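Where Does Paper Come From, and Where Does It Go?

Look at the things you used today. There was probably paper in your schoolbag, in the kitchen and in the bathroom. Paper has been made for a very long time, and the basic idea has hardly changed.

What paper is made of

Paper is made of fibers. Fibers are tiny threads, and most of the ones in paper come from wood. If you tear a sheet slowly and look at the torn edge, you can see them sticking out like fuzz.

How it is made

First, logs are stripped of their bark and cut into chips. The chips are cooked with water and chemicals until they turn into a soft mush called pulp. The pulp is mixed with a lot more water and spread over a moving screen. The water drains away and the fibers stay behind, tangled together in a thin mat. Rollers press the mat flat, and heated rollers dry it.

At the Prollis mill near Rekby, one big roll of paper weighs 1310 pounds. The driest part of the machine is 107 feet long.

What happens to old paper

Used paper can be turned back into pulp. It is mixed with water again, and the fibers come apart. Staples and bits of plastic are taken out with screens and magnets. Ink is washed off. Then the fibers go through the same steps as new ones.

A pile of paper trash on a table can look like a lot, but it takes many piles like that to fill a recycling truck.

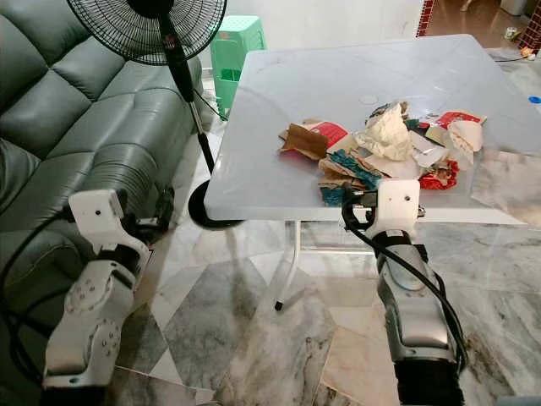

Why it can't go on forever

Each time paper is recycled, the fibers get shorter. Short fibers don't hold together well. After several trips they are too short for writing paper, so they are used for things like egg cartons. Mills often add some new fibers to make the paper stronger.

Sorting at home

Clean, dry paper is best. Newspaper, envelopes and cardboard boxes are usually fine. Greasy pizza boxes and used tissues usually are not. Every town has its own rules, so ask a grown-up to check yours. Any container will do for collecting paper, as long as it is dry inside.
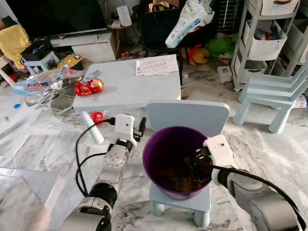 A purple plastic bucket on a child's chair.

In Rekby, the school on Godinho Street saved 65 bags of paper in April. The bags went to the Prollis mill.

Clear a low table if you want to sort a big batch. Make one heap for paper and another for everything else. 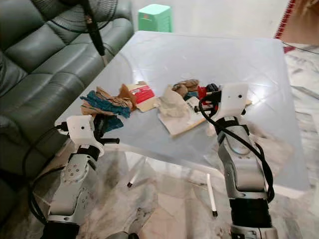

Words to know

Fiber: a very thin thread.
Pulp: wet, mushy fibers.
Mill: a place where paper is made.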